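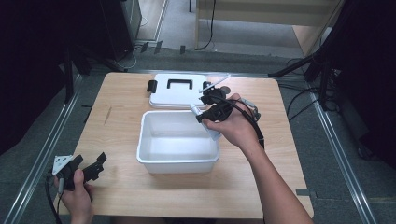 I signed up for canicross in the autumn and have been meaning to write something on it since. If you haven't come across it, canicross is running cross-country while attached to a dog. The dog wears a harness, you wear a belt, and a bungee line joins the two. The dog goes in front and pulls. That is the whole sport.

My dog is called Biscuit. She is a collie cross from a rescue centre and she was seven when I started, so neither of us was young for it. The vet listened to her heart, felt her hips and said she could run as far as I could, which she seemed to think was a low bar.

The club meets in the forest at Warkel, in the lower car park by the timber stacks. The sessions are run by Hugo Courtois, who raced with sled dogs for years and then moved somewhere with no snow. He doesn't talk much. At my first session he watched me get Biscuit out of the car, looked at the walking harness I had put on her, and went to his van to fetch another one. The walking kind sits across the shoulders and stops the front legs reaching forward properly. I hadn't known that, and I'd bought it specially.

After a month of borrowing I bought a Turnura harness second-hand from another member whose spaniel had grown out of it. It is blue, faded on one side, and fits well. You should be able to slide two fingers under the neck and no more. New ones cost a good deal and I would suggest borrowing for as long as anyone will let you. The belt I did buy new. It sits low, on the hips, with leg straps like a climbing harness, and the first time you see your shadow in it you will wish you hadn't looked.

The running is harder to describe. On the flat, with a dog who is pulling, you go faster than you normally would and your legs have to keep up. Uphill it is wonderful. Downhill I was frightened for weeks. Hugo's advice was to sit back slightly, take short steps and tell the dog "steady" before the slope begins. Biscuit learnt "steady" quickly. She took longer over left and right, and even now she treats right as a suggestion. We practised on ordinary walks round the estate, where I would say "left" at every left turn in a loud clear voice. My neighbours have been very good.

She didn't pull at all to begin with. She had spent years being told not to, by me, and she trotted beside my knee looking up for instructions. The cure was to have someone she liked run ahead with a bit of cheese. My sister did this in her work shoes. By the third go Biscuit was out in front and had forgotten all about her manners. She still walks nicely on an ordinary lead, so she plainly knows the difference between the two bits of kit. If the belt comes out of the cupboard she starts to howl.

Some practical things I have picked up:

Don't feed the dog for a few hours before a run, or straight after. Water is fine, in small amounts.

Keep an eye on the temperature. Dogs overheat long before we do, and the club stops or moves to very early mornings once it gets warm. Humid days can be bad even when they feel cool. Most of the season is in the colder months for this reason, so you will need a head torch.

Check the feet when you get back. Biscuit had a split claw in November and I only found it when she left a mark on the kitchen floor. She had two weeks off and sulked through both.

Trail shoes with proper grip. I went over in front of everybody in my road shoes, was pulled a short distance on my stomach, and bought trail shoes the same evening.

Our first race was at Skakance, on the moor. There was a short course of 3000 metres and a long one that went up over the top, and we did the short one. You set off one at a time, with a gap between, so there is no crowding and a nervous dog can have some space. The noise at the start is extraordinary. All the dogs know what is coming and all of them are shouting about it. Biscuit, who doesn't bark at home, barked for the full wait and then shot off so hard that I missed the countdown.

The first 900 metres were on a stone track and we overtook a man with a pointer, who then overtook us back. After the gate it was bog. There was a stream with no bridge and I had been worrying about it all week, as Biscuit doesn't care for puddles. She went straight through it. I was the one who stopped, and then I wasn't stopped any more, and the water came up over my knees. After that we had a long grass bank up to the finish, where she pulled like a train and I did very little.

We came 63rd. I was pleased with that and so was my sister, who had driven us there. They give the dog a medal and the runner nothing, and I think this is correct. Biscuit's is hanging on the hook with her lead.

Afterwards we went down to Yusof in the village, a café that allows wet dogs in the back room provided you keep them on the tiles. I had a bacon roll and two pots of tea. The people at the next table had a pair of huskies lying flat out under the bench, and told us they had once driven through the night for a race that was called off for fog. They didn't seem to regret it much.

I get asked whether the dog enjoys it or whether she is being made to. I can only go by mine. If she doesn't want to run we walk, and that has happened twice. There are rules about it at races as well – the dog has to be in front or level with you, and you aren't allowed to drag or chivvy it along. A marshal at Skakance sent one runner back to walk with his dog when it had clearly had enough, and he didn't argue.

I do sleep better, and my knees are no worse than before. I've also talked to more people since the autumn than I had in the previous few years, though I know most of them by their dogs' names and would struggle with a Christmas card.

The season here finishes in May and then we shall go back to swimming and long walks. Before that there is one more race, on the Warkel tracks, so at least she knows the way. I've entered us for the long course. My race number came in this morning's post, 1431, and I have put it on the fridge. I still need to replace the bungee line, as the old one has gone slack, and to do something about right turns.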